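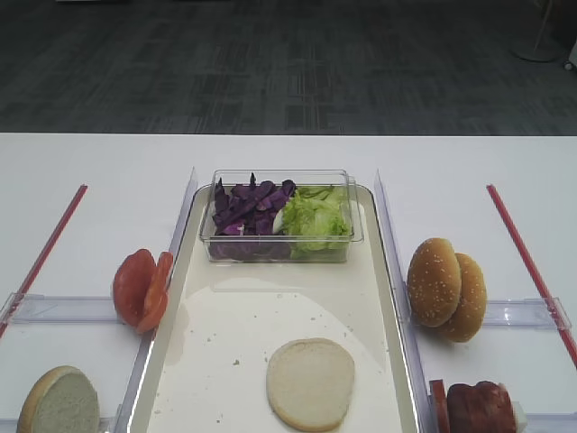

Crabtree Street Lunch Club: Your Questions

Do I need to sign up ahead of time?
We'd love it if you did, but please don't stay home just because you forgot! Signing up helps our kitchen know how many rolls to order from the Arness bakery, and there is nearly always room for one more at the end of a table.

How much does lunch cost?
You pay what you can. The suggested amount is on the card by the door, and there's a box for it, and no one will be looking over your shoulder. We served a little over 4,000 lunches last year on exactly that basis and we're still going.

My mother doesn't eat meat. Will there be something for her?
Yes, always. We do a bean patty or a baked potato, and most days people build their own plate from the trays anyway, so she can skip whatever she doesn't care for. If she has an allergy, do tell us when she arrives, even if she has told us before (we have new helpers all the time).

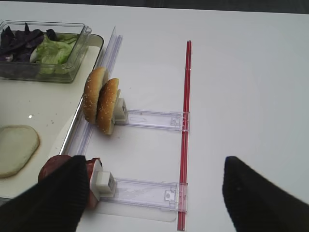 Salad leaves in a clear container.

How do I get there?
The number 83 bus stops across from the hall, and the 49 will leave you at Ukavley Road, a short walk downhill. Parking is behind the building. The front lot belongs to the dentist, who has been very patient with us, so please leave it free.

What time should I come?
Doors open at 11:30 and we serve from noon until 1:15. Plenty of folks come early for coffee and a chat, and you're more than welcome to do the same.

Can I bring the grandkids?
Of course! There are high chairs and a basket of crayons. We close for the first two weeks of August, so do check before you promise them anything over summer vacation.

Can I take leftovers home?
If there are any, yes. Bring your own container with a lid, and wait until seconds have gone around.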